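Working Rules for Recording Household Tasks: What We Wrote, What We Changed

Student project report, spring term
Project group Stallstead, supervised by Rosalía Herrero

3. How the rules came about

When we joined the project in March, there was already a folder of recordings of people folding laundry, meant for training a two-armed robot, and there was also a one-page sheet of instructions that everyone had been following in their own way. Our job was to turn that sheet into a proper set of working rules that a new person could pick up and use without having to ask three other people first. We thought this would take a week or so. It took most of the term, and we are rather fond of the result!

We started by watching 156 of the existing clips from start to finish, which was slower going than we had hoped, and we marked 38 of them as hard to use. The most common trouble was the hands leaving the view in the middle of a fold. After that came clips where the person stopped to talk, and clips where a garment had been started one way and finished another.

The first rule we agreed on was about where the hands should be. Both hands stay in view from the first touch of the garment to the last, and if one of them has to leave, the clip is stopped and begun again. Rosalía asked us to write this as an instruction to the person folding and to keep camera words out of it, and she was right, as our first version confused everybody who tried it.
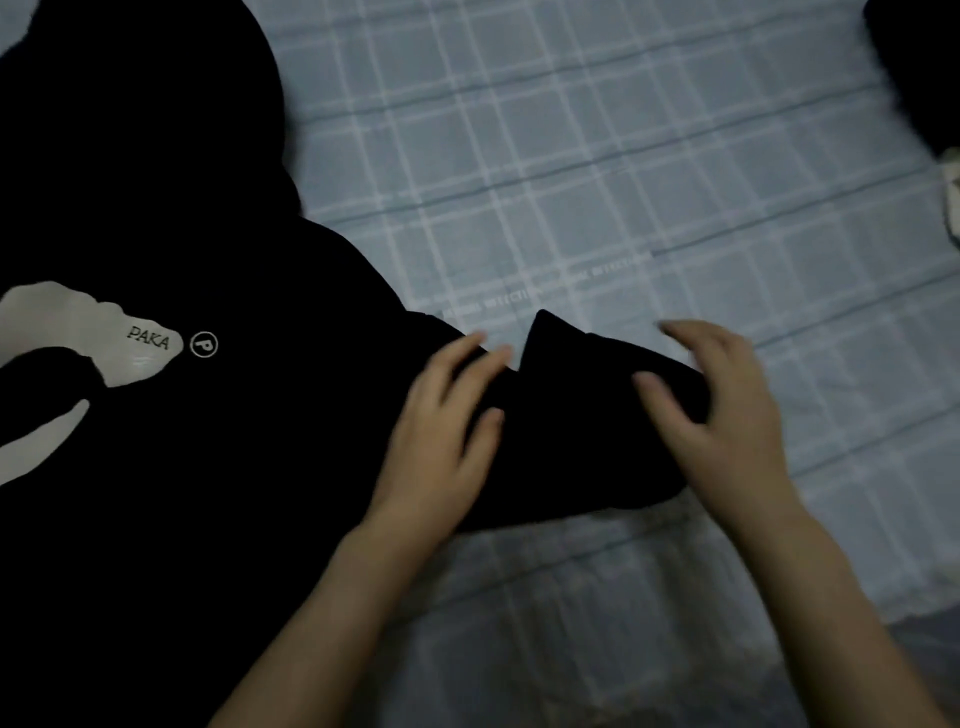

Sleeves deserve a paragraph of their own, because we argued about them for two whole meetings. On a thick garment a sleeve does not lie down the way it does on a T-shirt, and people tend to go back and press it again without thinking. We decided that smoothing is allowed and should be kept in the recording - a robot will have to deal with bulky fabric too - but that the sleeve must be let go of before the next fold begins. That small pause makes it much easier to mark where one step ends and another starts.

The second big rule concerns privacy. Before each session the person recording clears away letters, photographs, medicine and anything with a name or address on it. Printed clothing is fine. Anyone may ask for a clip to be deleted, and they do not have to say why.

We tried the new rules one Saturday with the Montes group, who had never seen the old sheet. They made 73 clips, and we set aside 2 of them, both for talking. The rule they liked least was the one about finishing a garment the way it was started, and we have since added a short drawing to go with it.

Still open: what to do about poor light in the evening, and whether towels need their own page.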